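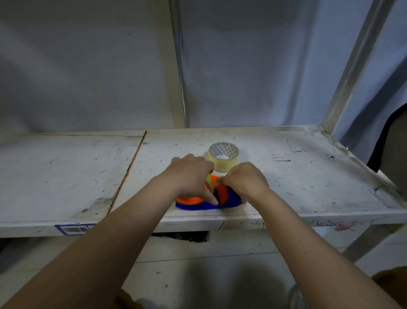

Kulsoom Farooqui says you should never stack tape, because the bottom roll is always the one you want, and she has been telling me so since February. Fine, Kulsoom! But I love a stack, and the tape shelf is my favorite stop in this little gallery of the Olesgate supply room (posted Oct 28, 2020, after a long afternoon of sorting).

Blue on the bottom, then that screaming orange, with a small clear roll on top. The big packing tape gets to stand up by itself, and I'm weirdly fond of the little gray triangles printed inside its core.

The shelf is scuffed to bits and I'm leaving it that way – 42 parcels went out last week and not one of them cared. Orange is for fragile, blue is for returns. If you finish a roll, write it on the list by the door, please!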